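Small-Scale Fish Keeping, Session 4: Cycling and Stocking a Freshwater Tank
Instructor: Emmanuel Kioko
Tuesday, October 8, 2024

Read these notes before the practical. The chapter on filtration in the course reader covers some of the same ground, but the order is different and the reader assumes a marine tank in two places. Where the two disagree, use these notes.

1. Where the ammonia comes from

Fish give off ammonia mostly through their gills. More comes from leftover food, dead leaves and anything else that rots in the tank. In a river it is carried off and diluted. In a glass box it stays where it is until something uses it or you remove it.

Test kits report total ammonia, which is two forms added together. One is ammonium, which does little harm at the levels we see. The other is free ammonia, and it damages the gills. How much of the total is in the free form depends on pH and temperature. As either goes up, the free share goes up too. A reading that a tank of tetras in soft, acidic water can ride out for a day may kill fish in hard, alkaline water.

Always write the pH and the temperature next to an ammonia reading. A number without them will be handed back.

2. The nitrogen cycle

Two groups of microbes do the work. The first turns ammonia into nitrite. The second turns nitrite into nitrate. Both need oxygen, and both live on surfaces – sponge, gravel, glass, the inside of the filter hose. Very few of them float free in the water, so keeping old water when you move a tank saves you almost nothing. Keep the sponge.

Nitrite passes through the gills into the blood and stops it from carrying oxygen properly. Affected fish breathe fast and hang near the surface or the filter outlet. A small amount of plain salt reduces the uptake, but check the species first. Some catfish and loaches do not handle salt well.

Nitrate is far less harmful and leaves the tank by way of water changes and plants.

3. Cycling without fish

This is the method we use at the Tustcombe site and the one you will be asked about.

Fill the tank, treat the water for chlorine or chloramine, and start the filter and heater. Set the heater to 26 degrees Celsius. Add bottled ammonia with no soap or perfume in it until the kit reads 2 ppm. Test every second day and keep a log.

For the first week or so the log is dull. Then ammonia starts to drop and nitrite appears. Nitrite climbs, often past the top color on the chart, and stays there long enough that students write to me to say the tank is broken. Leave it alone, apart from topping up the ammonia to 2 ppm whenever it falls to zero. If the pH sinks below 6.5, change part of the water. The microbes use up carbonate hardness as they work and slow down badly when it runs out.

The tank is ready when a 2 ppm dose is gone within 24 hours and nitrite reads zero at the same time. Do one large water change to bring nitrate down, match the temperature, and stock it the same day or the next. If the fish are delayed, keep dosing.
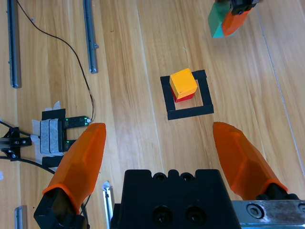
Moving a handful of sponge from a healthy, running filter can cut the wait by more than half. It can also move snails, planaria and disease, so take it only from a tank you know well. Bottled starter cultures vary. Treat them as an extra and go by the test results.

4. Working out the volume

Multiply inside length by inside width by water depth, all in centimeters, and divide by 1,000 to get liters. Use the water depth and not the height of the glass. Take off something for gravel and rocks.

The long display tank at Kisik holds 500 liters when filled to the working line. The quarantine tanks are much smaller and you will measure those yourselves. Doses for medication are worked out on the actual volume of water, and an error here carries through everything that follows.

5. Stocking

The old rule of one inch of fish per gallon is easy to remember and not much good. A ten-inch oscar does not produce the same waste as ten one-inch tetras. It eats more, it is many times heavier, and it needs room to turn. The rule works passably for small, slim fish under two inches and should be dropped for anything else.

Plan on the adult size. Look at these points for each species:

Adult length and body shape
Whether it lives in a group, and the smallest group that settles
Which level of the tank it uses
Temperature and hardness range
What it eats, and whether its tankmates fit in its mouth

Add fish in stages – a small group, then two weeks of testing, then the next group. The microbe population matches the food supply it has had. A tank cycled at 2 ppm can normally take a fair first group, but a full load on one afternoon is asking for a spike.

6. Acclimation

Turn the tank lights off. Float the closed bag for 15 minutes to even out the temperature. Open it, add a cup of tank water every five minutes until the volume has doubled, then net the fish across and throw the bag water away. Do not pour it in.

Fish that have been bagged for more than a day are a different case. Carbon dioxide builds up and holds the pH down, which keeps most of the ammonia in its safer form. Once the bag is opened the gas escapes, the pH rises and the free ammonia rises with it. Match the temperature with the bag closed, then open it and move the fish promptly.

7. For the practical

Bring your log sheet, a towel and a calculator. Groups are posted outside the Tanui room. Test kits are shared, so rinse each vial with tank water before use and with tap water after. Nitrate bottle two must be shaken hard for 30 seconds or the reading will come out low.

Logs are due at the start of session 5. The stocking plan is due in December and should run to no more than 16 species, with a source given for every adult size.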